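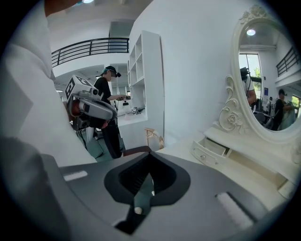 Gripper Club news

Hello again from the Saturday crowd! We're back after the break, and I've been promising an update since October, so I'd better get on with it before the next session eats my whole weekend again.

For anyone new to this newsletter, we're the student robotics club that meets at Furnlow, and this year we're trying to teach a robot arm to do small household jobs by showing it how a person does them. We carry the hand-held grippers around, pick things up, put them down, open a drawer, close it again, and every try gets saved as one demo. Then the software team (hi, Yeoh group!) trains on the whole pile. It sounds easy. My forearms would like a word.

As of 2 February 2019 we have 177 good demos in the folder. Another 30 got thrown out, mostly mine, for going too fast. If you whip the gripper around, the video smears and the tracking loses its place, and then you've got a recording of a very confident blur. So the new rule is slow hands. Count to two before you close the fingers, count to two before you let go. I've started doing it at home with the salad tongs, which my sister finds hilarious.

The big job for this term is drawers. We started with shelves, where you're mostly reaching in and setting something down, and the first trained version of the arm (we call it Guvon, long story, ask Arif) got pretty decent at that. Drawers are so much harder! A little round knob gives you hardly anything to hold, and you have to pull straight or the thing jams. I like to come at it from slightly above and Arif Govindasamy swears by going in level, and we've been arguing over it for weeks – very politely, mostly. We're going to record both ways and let Guvon settle it.

Please, please watch the cables when you're working near another pair. I stepped on one last time and felt terrible. If you're the one recording, say "going" out loud, and everybody else give that person some elbow room. And check that your fiducial cube is on tight before you start. A wobbly cube ruined a whole afternoon for the Ploredano team, and they were really nice about it, but still.

We have 11 people signed up for the spring showcase so far and there's room for more. You don't need to know any code! If you can move a cup from one place to another without rushing, we can use you, and we'll show you how to label clips too, which is weirdly relaxing with music on.

Next session is the usual time. Bring a snack, closed shoes, and any small object you don't mind us grabbing over and over – we're especially short on soft things and odd-shaped ones. I'll be the one muttering "one, two" at a drawer knob.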